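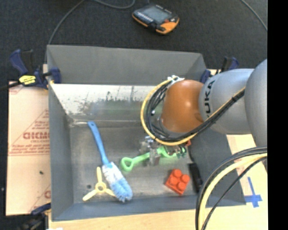 Natanael Barros wrote to me after my last column to say that teaching a robot by hand is a nice party trick and a poor way to run a business. If you can drag the arm where you want it, he said, you already know where you want it, so why not type in the numbers and go home early? He added that every person who guides an arm through a job does it a little differently, and that a machine fed on all those little differences will end up with the bad habits of everyone who ever touched it.

I have been carrying that letter around in my head for a couple of weeks, because I like Natanael's letters and because he's right about more of it than I would care to admit. So let me take my time with it.

The numbers first. There are jobs where typing them in is the sensible thing, and I spent a good part of my working life on exactly those. If a part arrives in the same spot, facing the same way, all day long, you don't need anybody to show the arm anything. You measure, you write it down, you check it at low speed with your hand near the stop button, and then you let it run. I once looked after a cell at Queiroz that had done the same pick 1,000 times before lunch, every day, and I would have been a fool to let anyone teach it with feeling.

But think about a bin with a toothy little assortment of things in it. A brush with a long blue handle. A toy propeller with three blades, a building block, a thin green plastic toy with a loop at one end, all lying at whatever angle they happen to lie. You can't type in the numbers for that, or you can, but they are good until somebody bumps the table. What you would have to write down is a way of going about it, and when I sit down to write out how I pick up a brush I find that I have very little to say. I look at it and my hand goes. Ask me why I took it by the handle and I'll give you a reason, and I'm fairly sure I'll have made up the reason on the spot, just to be polite.

My grandmother made a kind of dumpling that none of us can make now. She was generous with the recipe and wrote it out for anyone who asked, and every one of those cards is useless. The one cousin who comes close is the one who stood next to her as a girl with her hands in the same bowl, getting them moved over and slapped and moved over again. I know that dumplings are not a robotics argument (my editor has mentioned it), but I have never been able to think about demonstration without thinking of that bowl. Some of what we know is in the hands, and the only way to get it out is to let the hands do the job while something pays attention.

So that's my answer to the first half of the letter. We show the robot because we can't tell it, and we can't tell it because we don't know.

The second half is harder, and here I'd like to go slowly.

When I first tried guiding an arm by remote control, at a place called Elten that took me on for one cold January, I was terrible. I had programmed arms for years and took it for granted that steering one would come easily. I came in too fast, stopped, crept, overshot, backed off, turned the wrist the wrong way and had to unwind it again with the cables bunching up as I went. My first recorded session was 213 attempts, and if you had played them back for a stranger I think the stranger would have guessed that I was trying to frighten the objects. Mirela Rezende, who was running the sessions, watched a handful of them and asked me, very kindly, whether I would want to be taught by that.

I wouldn't have. And Natanael would say, there you are, case closed.

What Mirela did next has stayed with me, though. She left me at the controls, and she left the 213 where they were for the time being. She had me narrate. Out loud, feeling like an idiot, I had to say what I was going for before I moved: the handle, from above, fingers across it. Then I had to do that and only that. If I changed my mind halfway, I was to open the fingers, back all the way out and begin again, so that each recording had one intention in it from start to finish. I was slower for 2 days and then I was much better, and the recordings were better than I was, if that makes any sense. A person watching them could tell what I meant.

I think that is the whole craft, or most of it. A good demonstration is a legible one. It doesn't have to be graceful and it certainly doesn't have to be fast. I have seen recordings by people with wonderful hands, the sort who could thread a needle on a bus, that were close to worthless because they solved each little difficulty with some clever flick that they never used again. And I have seen plodding, patient ones, from people who would never be hired for their dexterity, that were a pleasure to learn from. Anyone who has had a brilliant math teacher who couldn't teach will know what I'm talking about.

Now, about all those little differences between one person and the next. Natanael sees them as dirt in the oil. I used to as well, and in my tidier moods I still do. If eight people show the robot eight ways of taking hold of a brush, and you mash them together without a thought, you can very well end up with a ninth way that goes neatly between the handle and the bristles and closes on air. That's a real problem and I won't wave it off. But if only one person ever shows it, you get a robot that knows how to pick up a brush provided the brush is lying the way that person liked it. I've worked alongside that robot too. At Inditz we had one taught entirely by a single very careful man, and it was lovely to watch until the afternoon he was out and a colleague set the bin up her own way. She hadn't done anything wrong. She just put things down differently, as people do, and the arm hung over the bin like somebody who has walked into a room and forgotten what for.

I'd sooner have the differences, kept in some order. Label who did what. Throw out the attempts where the person was lost, but keep the ones where the person slipped and then recovered, because those are gold, and far too many teams sweep them out with the rubbish. A demonstration in which nothing goes wrong teaches the robot what to do when nothing goes wrong. The brush rolls a little, the hand follows it, comes at it again from a better side: I would trade a whole stack of perfect picks for a few of those. I kept saying so at Zutport until they started leaving the room when I stood up.

There is one part of Natanael's letter that I can't answer, and it's the part he put in a postscript. He asked who gets paid for the hands. A programmer's work has a name on it, at least somewhere in a file. The person who sat at the controls all day, opening and closing, backing out and beginning again, is often a temp, and what they leave behind is their judgment, a great deal of it, in a form that goes on working after they've gone home. We talk about collecting demonstrations as though they were lying on a beach. I have used that word all my life and I've begun to dislike it.

I don't have a scheme to offer. I do think that the people doing the showing should be told what it's for, should be taught how to do it well, as Mirela taught me, and should be paid as people who are teaching, since they are. I think their names belong in the write-up along with the names of those who tuned the software. And I think that any engineer who plans to use such recordings ought to spend a week making them first, long enough for the shoulders to ache and the vanity to wear off. You learn a lot of respect that way for an ordinary hand picking up an ordinary block.

Natanael, I know you'll write back, and I know you'll bring up the dumplings. When you do, tell me how you would type in the numbers for that propeller, with one of its blades up against the brush. I've been at it since breakfast and I have filled a page and a half, and so far I've only got as far as deciding which blade.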